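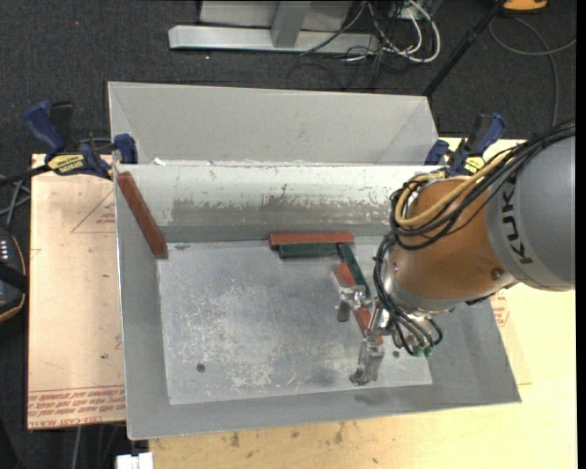 KUKA arm over a sheet-metal bin.

How to read a foreign investment announcement

When a government and a foreign company sign a deal, the press release usually leads with one large number. Before you repeat that number or base a decision on it, take half an hour to find out what was signed. You need the release, the text of the agreement if it is public, and a spreadsheet.

1. Find out what kind of document it is. A memorandum of understanding says the parties intend to work together. It normally binds no one to spend anything. A contract or a share purchase agreement does. Look for "non-binding" near the end of the text, often under "General provisions."

2. Split the total. Suppose Brastineo announces $900 million for a parts plant in Skarnura. Make one row for each item: land, buildings, equipment, loans, training. Then add a column for who pays. In many deals the host government covers the road, the power line and part of the land cost, and those amounts are counted in the headline figure.

3. Separate new money from old. Search the company's name together with the town and go back several years. If $79 million of the total was already announced last November, mark it as old. Do the same for any purchase of an existing business. Buying a local firm counts as foreign investment, but it may not add a new plant.

4. Check the dates. Write down the signing date, the start of construction and the last payment. A sum spread over 7 years is different from the same sum spent in two.

5. Look at the ownership. If the foreign side holds 40 percent of a joint venture, find out who holds the rest and whether a state bank is lending to both sides. 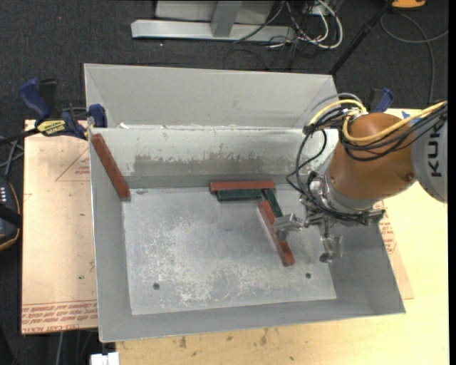 Bheki Hlongwane wrote in to say that step 3 needs a warning: companies change names between announcements, and he missed an earlier Mamgate deal because it had been signed by a subsidiary called Khúc. Search the parent company and every subsidiary you can find in its annual report.

6. Look for approvals still pending. Many countries screen foreign purchases in energy, ports and telecoms. If the review is not finished, record the deal as "announced" and leave it out of your totals.

7. Save a copy of everything, with the date you downloaded it. Releases get edited after they go up.

Steps 3 and 6 were updated on 22nd August. Send corrections to Vy Hồ.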